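# How Do You Teach a Robot to Tidy Up?

*September 2025*

Our robotics club is called Wovurard, and before you ask, it's just a funny word one of our members made up. We meet to build things, break things (by accident, mostly!) and work on one big question, which is how to get a robot to help clean up a messy table. You already know how to do that, even if you don't always feel like it. A robot has to learn every little bit of it, starting with how to hold on.

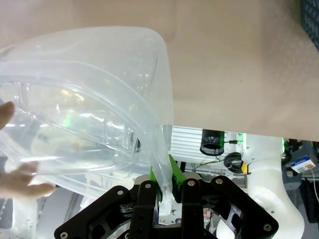 Holding on sounds easy until you think about how many ways you do it in one day. You hold an egg one way and a heavy backpack another way, and a plastic bag is a tricky thing all by itself, as it bends and crinkles and never keeps the same shape for long. Our robot's hand is called a gripper, and it has two fingers with bright green pads at the tips. To hold a bag, it pinches a folded bit of the edge between those pads, a lot like you would with your thumb and pointer finger, and a person can lend a hand at the side.

## Boxes and baskets

Sinéad Ó Flaithearta, our coach, likes us to practice with all kinds of containers. A box with stiff sides is nice because it stays put and keeps its shape, but see-through plastic can be hard for a robot's cameras. Light shines right through it, so where does the box stop and the table begin?
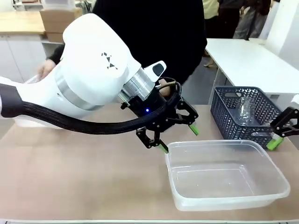

*The gripper is open, close to the rim of a clear container.*

Moving a box brings up a new puzzle, and that's the tilt. If you tip a full cereal bowl, you know what happens next! We start with light, empty things and go slowly, and after each try we talk over what to change.
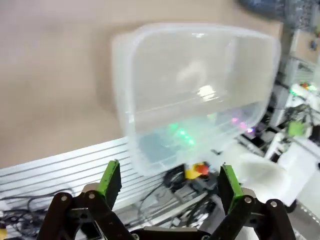
## Try it at home

You don't need a robot for this one. Put on a pair of thick mittens, and use only your thumb and one finger to pick up 12 different things, such as a sock, a spoon and an empty plastic bag. Ask a grown-up which things are okay to use, and then write down which ones slipped. Édgar Henao, who is in our club, tried it in August and found the spoon much harder than the sock.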